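Open day at Tedutance, December

I had wanted to visit the Tedutance workshops for a long time, and this December they finally opened the doors to the public. The building is behind the old railway depot, a walk of six minutes from the bus stop. I arrived a little before ten in the morning and there was already a line at the entrance. We got a paper sticker for the coat and a cup of tea, and then we were divided into groups. Mine had 22 people, among them two families with small children.

Our guide was Jarlath Ní Chonaill. He spoke slowly and clearly, for which I was grateful. He started with the history of the house. First it was Butkienė, a family shop for school furniture, and later the name was changed, but many older people in town still say "I work at Butkienė". In the corridor they keep the first catalog, 94 pages, and you are allowed to turn them.

The tour had two parts. On the ground floor is the wood store, where the boards rest before somebody cuts them. It smells very good there. Jarlath explained how they sort the boards by grain, and he let us put our hands on a rough one and a sanded one. A girl from our group asked if the tree feels it, and he answered her seriously. Upstairs is the finishing room, with big windows, and after that the rooms which are rented to other firms. Skerkon has the largest – they were closed for lunch when we came, so we only looked through the glass of the door.

I stayed longest with the tables, and we had nearly half an hour for them, which was still too short for me. At home I have a dark desk, and every grain of dust shows on it, so I am looking for something lighter. The pale finish between beige and tan pleased me most, with the thin grain going in long, soft waves from one side to the other, a little darker in some places and almost washed out in others. Even a small red cube looks bright on such a top. I asked for the price, and they wrote it for me on the back of the Eltovlow leaflet.
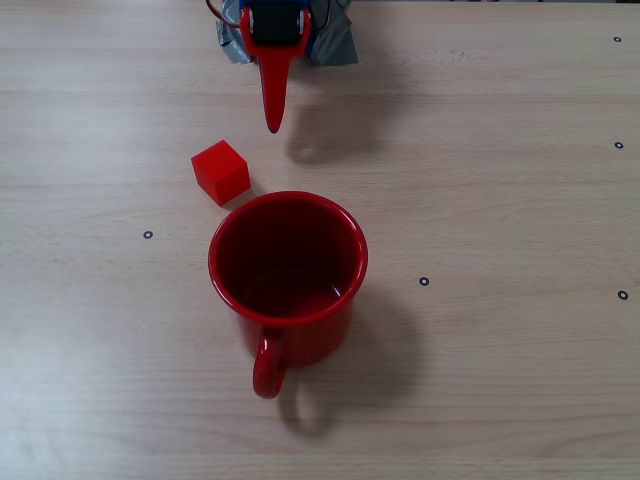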